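Ticket 852: Label printer skips every second label
Product: Meltis label station, Binlow driver
Opened by: Danai Kalogeropoulos
Assigned to: Iraklis Sfakianakis
Status: Waiting for customer

Problem
Since the update in February, our printer leaves one blank label after each printed one. We lost 85 labels from a roll of 1,000 before we stopped it. Restart did not help.

Step 1. Check the label size
In the Binlow settings the gap was saved as 0. I changed it to 3 mm and printed a test of 20 labels. The first labels were correct, then the blank ones came again.

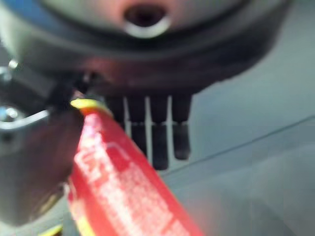
Step 2. Calibrate the sensor
Please hold the Feed button until the light blinks two times, then release it. The printer will push out a few labels and stop by itself. Do not open the cover during this.

Reply from Danai, 14:20
Calibration is done, but the gap goes back to 0 after I close the program. Is it possible that my user has no right to save it?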